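4.3 Fitting and checking the drawers

Before you begin, put the Vindmont cabinet on a level floor. Keep the drawers out of the body until step 3.

1. Push both runners of each drawer to the back until they stop.
2. Hold the lowest drawer straight and slide it in slowly. Do not use force.
3. Repeat with the two drawers above. All 3 drawers have the same runners, but the fronts must not be exchanged.
4. Tighten the handle screws by hand, then give one quarter turn with the screwdriver.

Caution: Do not leave all drawers open when they are loaded. The cabinet can tip forward. Maximum load is 15 kg for each drawer.

5. Open the lowest drawer fully and the upper drawer only a part, and look if the fronts stay parallel.
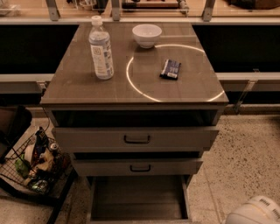 6. Close the drawers one after the other – the lowest first. If one front rubs on the next, loosen its screws and repeat step 4.

Note: The top is glossy and shows scratches easily. Wipe it with a soft cloth. Spare handles can be ordered from Zirau with part number 243.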